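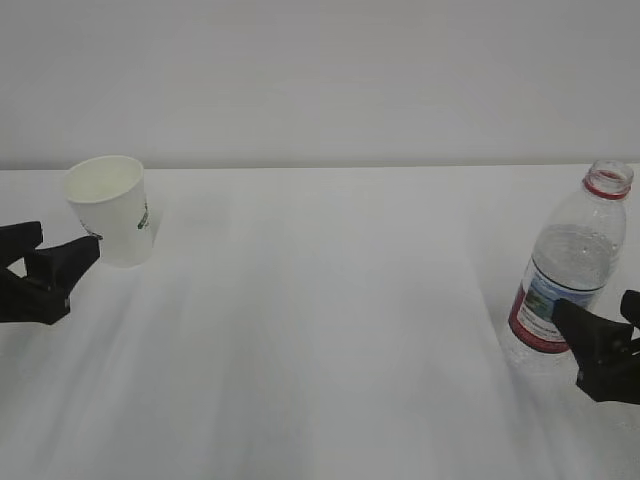 What is the correct height for hanging curtain rods in a room with low ceilings?

The rod should be mounted close to the ceiling line, leaving only enough space for the brackets and finials to clear any molding. In most rooms with low ceilings this means a gap of 3 inches or less. The curtains should then reach the floor, or stop just short of it.

Window Treatments - Community Help
Posted in: Living Rooms and Bedrooms

Rod placement above a wide window, rental property

Miłosz Witkowska

I would appreciate guidance on the placement of a curtain rod in the main room of a rental apartment. The window is 105 inches wide, including the trim, and sits fairly close to the ceiling. The lease permits wall-mounted hardware, provided that all holes are filled and painted before the tenancy ends.

I have two concerns. The first is whether a rod of this length requires a center bracket. The product sheet for the Skarkik rod I have been considering does not address the matter clearly. The second is how far the rod should extend past the trim on each side. The wall to the left of the window is short, with 7 inches between the trim and the corner, while the wall on the right is open. I would prefer that the arrangement not look uneven. The curtains will be lined linen panels in a plain oatmeal color and will be closed every evening.

Aitken Interiors Desk

Thank you for your inquiry. A center bracket is strongly advised for a window of this width. Lined linen is a heavy fabric, and a rod supported only at its ends is likely to sag over time, particularly if the panels are drawn daily. Where the rod is made of two telescoping sections, the bracket should be placed near the joint, as this is the weakest part of the rod.

With regard to the extension, many decorators allow a generous amount of wall on each side so that the open panels cover little of the glass. In your case the left wall sets the limit. Please measure the finial before drilling. A large decorative finial may use most of the available space, and a simple end cap is usually the better choice beside a corner. Once the left side has been settled, the same extension may be used on the right. The additional wall on that side can be balanced with a floor lamp or a tall plant.

Before making any holes, mark the bracket positions with painter's tape and check them with a level. Ceilings in older buildings are often not true, and a level rod may appear crooked against a sloping ceiling line. If the difference is noticeable, lowering the rod slightly will make it less so. Brackets should be fixed into studs where possible. Where no stud is available, use anchors rated for the combined weight of the rod and the fabric.

Residents are also reminded to keep a small amount of the original wall paint, or to ask the property manager for the color name - this is much easier to arrange at the start of a lease than at the end.

Onier

We have the same kind of window. Center bracket, definitely. One point to add is that ordinary rings will not pass over it, so each panel stays on its own side. This is fine for a pair of panels but does not work with a single wide one. C-shaped rings on a suitable bracket are the alternative.

I cannot comment on the Skarkik rod. Ours is from Jollero and the finish has held up, although the screws supplied with it were too short for our plaster and had to be replaced. Also, please wash or steam the linen before hemming. Ours shrank and now hangs above the baseboard.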